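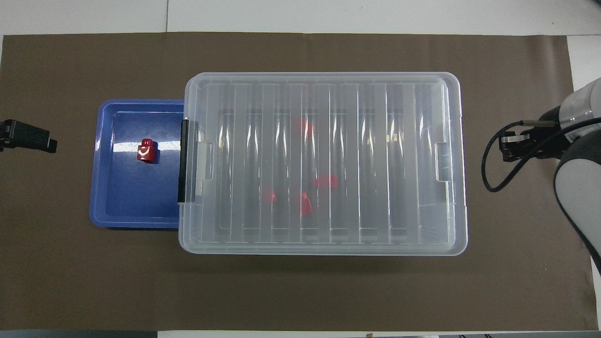

Ottar Solberg
Cell safety and teleoperation lead, Delum

Home | Cells | Checklists | Training | Contact

Two-arm cell, remote control session: box, lid and red pieces
Inspection sheet, August

1. Mat lies flat and covers the working area. OK. A few faint creases, no action.

2. Gripper cable has slack for the full reach. WATCH. The loop hangs low over the mat. Operator to keep it out from under the box before each take.

3. Box, lid and blue tray match the task card. OK. One piece in the tray and four in the box is a valid start for the Gidton task.

4. Latch clip free of cracks. OK, checked by hand with the arms stopped.

5. Stop button within reach of the operator's chair. OK. Tested 7 times, both arms held position.

6. Speed limit set to 15 per cent for new operators. NOT DONE. It was still at 70 from the Viklund trials. Corrected before anyone took the controls.

7. Lid handling. COMMENT.

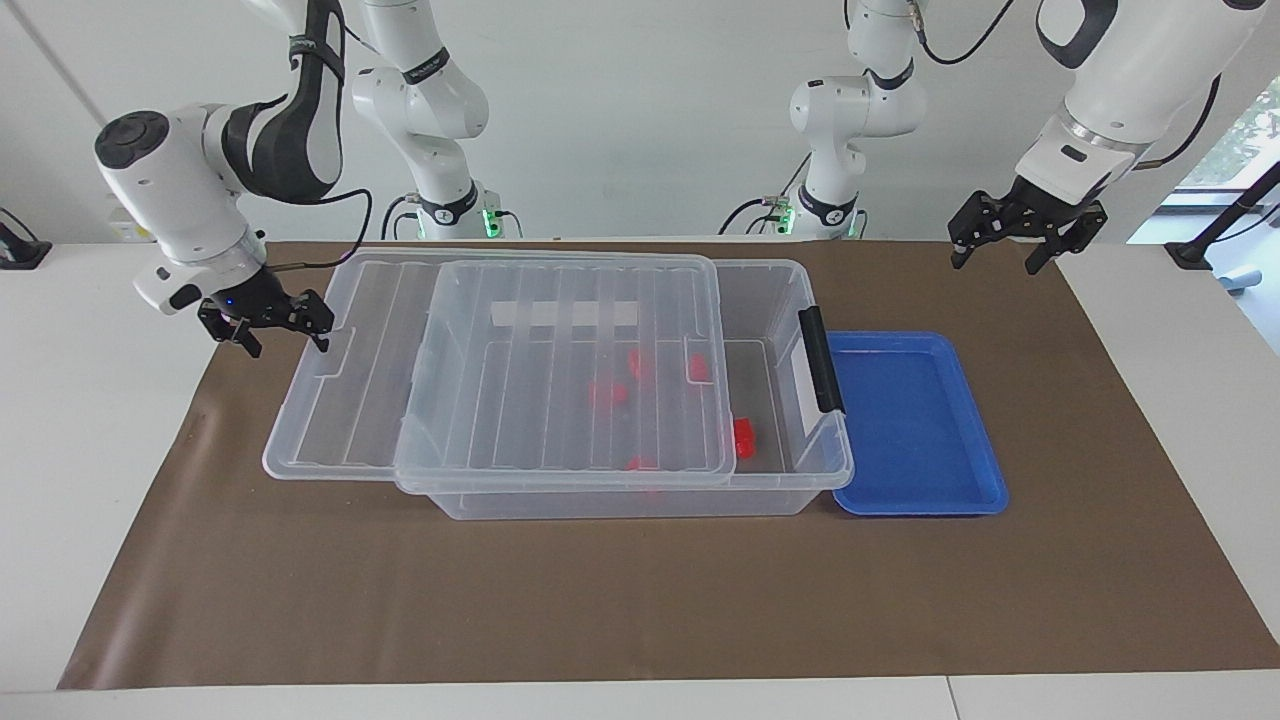
With the lid slid to the left and a gap open on the right, do not press down on the overhanging end. Open the jaws, lift clear, then line up again. If the lid jams, stop the take and mark it as failed. Hands stay off the mat until both arms are on hold.

8. Take log filled in. OK up to take 123. Later entries have no operator initials.

Next check before the Aditz handover.

Contact: Delum cell safety desk | © Delum | Back to top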